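Home | Checklists | Kitchen | Laundry | Bathroom | About

Filed under: Kitchen safety, Cloths and towels

My kitchen cloth and bench checklist, with comments

I rent out the downstairs suite at our place (we call it Hernidis, long story, it was painted on the gate when we bought it) and a few years back I started keeping a proper checklist for the kitchen. Smoke alarm, kettle cord, fridge seal, all of that lives on another page. This page is just the cloths and the stone bench they get used on, which sounds like nothing, but that's where most of my notes end up! Last gone over 19 Sep 2018.

I do the whole thing in 15 minutes if the kettle's already on. Tick, cross or N/A beside each one, and write the comment while you're standing there, not later on the couch.

PART A: THE CLOTH

A1. Colour matches the job. Tick.
Turquoise is for benches and dishes in my house, grey is for floors, and the two never swap. I had them all white once and never again, you couldn't tell which one had been under the sink.

A2. Smells of nothing. Tick.
Put your nose right in it. If you get even a whiff of that sour dishcloth smell, it goes straight in a hot wash, and if it still smells after that it's a rag for the shed.

A3. Folded in layers, edges together. Tick.

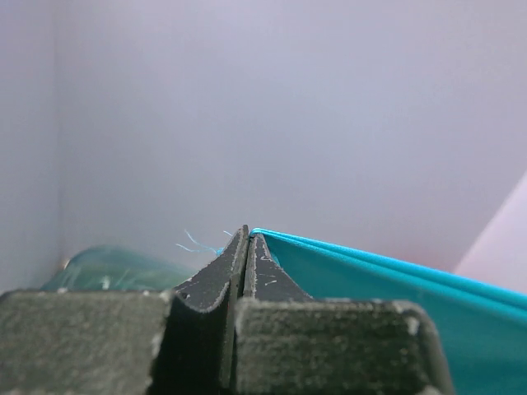
I like a doubled cloth for wiping and for lifting lids off the little pots, though it's no oven mitt, and I say so on the card by the stove. Two layers of thin cloth will not save your fingers from a hot tray. Guests will try it (I've tried it). So the next line on my list is always whether the real mitts are on their hook.

A4. Oven mitts on hook, no holes, no scorched patches. Cross.
Left one has gone thin at the thumb. New pair ordered from Barredo, the kitchen shop on the main street, and the old pair is in the bin already so it can't sneak back.

A5. Hem sound all the way along. Tick, with a comment.
The stitching on the hem is what I look at first. Once a hem opens up it catches on drawer handles and the knobs on the stove, and a cloth dangling off a stove knob is exactly what we don't want. Run it between finger and thumb the full length, then turn it and do the next side.

A6. Loose threads. Comment only.
One pale thread curling up out of the fabric near the fold. Snip it, don't pull it! I pulled one in February and undid half a side while I was talking on the phone.
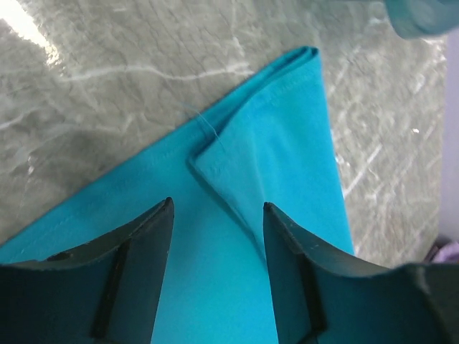

PART B: THE BENCH

B1. Surface clean and dry before anything is laid on it. Tick.
Grey marble look goes with everything and hides everything, crumbs and sugar especially, so I go by feel. Flat palm, slow sweep, front to back.

B2. No chips along the front edge. Tick.
I check it with the back of my hand. There was a nick beside the sink that I had filled, and it's holding up nicely so far.

B3. No cloth left within reach of the burners. Tick.
My rule is an arm's length, mine and not my husband's. I'd rather see it spread out down the far end of the bench where there's nothing to catch.

B4. Cloth opened out and checked on both sides. Tick.
People fold them with the stain on the inside, bless them. Lift the flap, look at the layer underneath, flip the lot and look again. 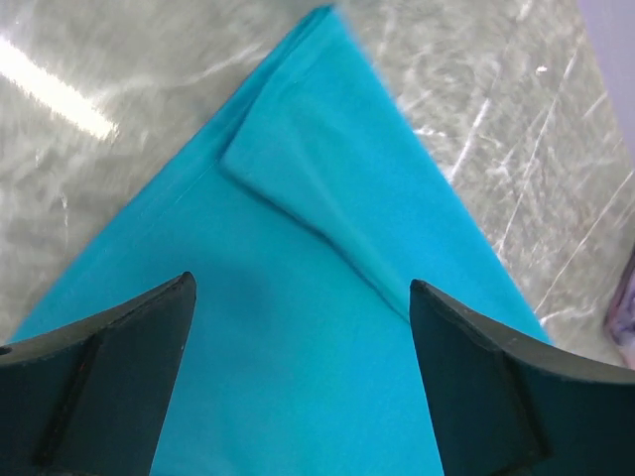

How often should a kitchen cloth be changed?
Every day if the kitchen's being used, and right away if it's touched raw meat or egg. In the suite I leave 6 in the drawer for a week's stay, plus a note saying where the spares are, and there's usually one left over at the end.

B5. Spare cloths in drawer, dry and flat. Tick.
Please don't put them away damp. I know it's tempting when you're tidying up in a hurry before someone arrives, but a damp one at the bottom will make the whole pile smell.

B6. Plastic tubs kept back from the stove. Tick.
Same rule as the cloths. I've got a soft spot for see-through tubs (you can tell what's in them without opening every lid) but they do warp, and a warped lid never seals again. I also like to peel the stickers off before they go into use, as the glue goes gummy in hot water. Haven't got to all of them yet, so that one's on me.
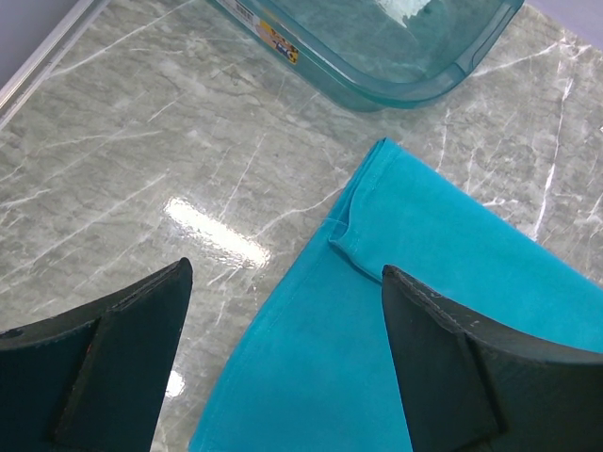 Clear teal tub and turquoise cloth on the grey marble bench.

B7. Glare check. Tick.
A shiny bench throws the light right back at you, and a wet patch can hide in the shine. Bend down and look along it from the side.

STILL TO DO

- Hang the new mitts when they come
- Peel the last of the tub stickers
- Reprint the card by the stove in bigger letters
- Move the floor cloths to their own hook in the laundry

Tags: bench, dishcloths, oven mitts, rental checklist

Previous | Next | Back to all checklists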